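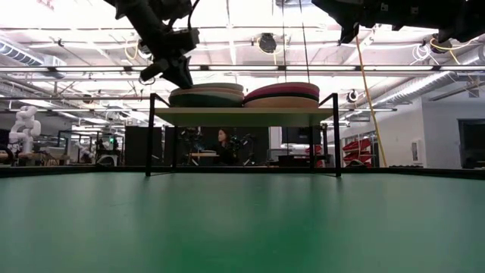

Início | Casa | Cozinha | Arrumações | Sobre mim | Contacto

Empilhar é uma arte (e eu demorei a aprendê-la)

Sou uma pessoa de coisas redondas. Bases para tachos, pratos, almofadas de cadeira, tampas... se é redondo e chato, há fortes probabilidades de eu trazer para casa! O problema é que as coisas redondas não gostam de cantos, e a minha casa é feita quase só de cantos.

Durante muito tempo tive tudo numa pilha única em cima da bancada, ao lado do fogão. Uma torre, praticamente. Sempre que precisava de uma peça, era invariavelmente a de baixo, e lá ia eu levantar tudo com uma mão e puxar com a outra, a fazer figas para que o resto não viesse atrás. Num sábado veio tudo atrás. Partiu-se um prato que eu adorava (azul, com uma lasca antiga, mas adorava-o na mesma) e foi nesse dia que decidi pôr ordem nisto.

A primeira coisa que mudou foi a prateleira. Eu andava há meses a namorar uma daquelas estantes baixinhas de varas pretas finas, com uma tábua clara por cima, e acabei por encontrar uma na Danport, com os pés um bocadinho abertos, que me custou 11 euros. Gosto muito deste género de estante porque quase não se dá por ela. O preto é só um risco, a madeira clara aquece, e como fica aberta por baixo a bancada não parece atravancada. Tive uma fechada antes, uma caixa pesadíssima da Toltener, e parecia que me tinham estacionado um armário em cima da mesa.

Depois vieram as pilhas. Duas, lado a lado, e aqui é que a conversa fica séria (eu avisei que gosto deste assunto). Experimentei separar por tamanho, experimentei separar por uso, e o que ficou foi separar por cor. Verdes com beges de um lado, rosas do outro. Já sei o que estão a pensar, que é mania de revista, e olhem que eu pensava o mesmo! Mas a verdade é que me lembro muito mais depressa da cor de uma coisa do que do diâmetro dela. Se quero a peça cor de framboesa, a minha mão já sabe para que lado ir.

Na pilha dos verdes gosto de começar pelo mais escuro em baixo, passar pelos tons de areia e acabar num verde-salva clarinho. Fica com ar de bolo de camadas, daqueles que se veem nas montras e que depois sabem todos a manteiga. Na pilha dos rosas faço o mesmo, com uma base castanha-clara e uma coisa preta fininha pelo meio, que dá um corte bonito. Sem esse preto ficava tudo muito docinho para o meu gosto.

A altura também conta. A minha prateleira tem 80 centímetros de comprimento e a tentação é enchê-la de uma ponta à outra, mas eu deixo as pilhas juntinhas ao centro e o resto livre. Assim tenho onde pousar o que tiro de cima enquanto procuro o que está por baixo. E as duas pilhas mais ou menos da mesma altura, por favor! Uma alta e outra baixa dá-me uma comichão que não sei explicar.

Outra coisa que aprendi à minha custa: peças muito lisas escorregam. As da Handalik, que são lindas, deslizam umas em cima das outras como se estivessem no gelo. Pus 3 rodelas de feltro entre elas, recortadas de um resto que tinha na caixa da costura, e sossegaram. As da Bogale são mais ásperas e nunca me deram trabalho, embora larguem um pelinho que se agarra a tudo.

Quanto à superfície onde a prateleira assenta, sou muito a favor de cor. Pintei o tampo da minha mesa de apoio de verde em janeiro, um verde fosco, e foram precisas 2 demãos e uma paciência de santo. Fica com umas marcas mais claras quando lhe bate a luz do teto, e ao princípio aquilo irritava-me, andava sempre de pano na mão. Entretanto desisti do pano. A madeira clara em cima do verde fica tão bem que já não olho para as marcas.

Falta-me resolver as tampas, que continuam todas na gaveta de baixo numa confusão de meter medo. Comprei um daqueles separadores de arame e devolvi-o no dia seguinte, porque a gaveta não fechava. Se alguém tiver um sistema para tampas de tamanhos diferentes que não implique furar a porta do armário, deixe-me nos comentários, que eu leio tudo e experimento quase tudo!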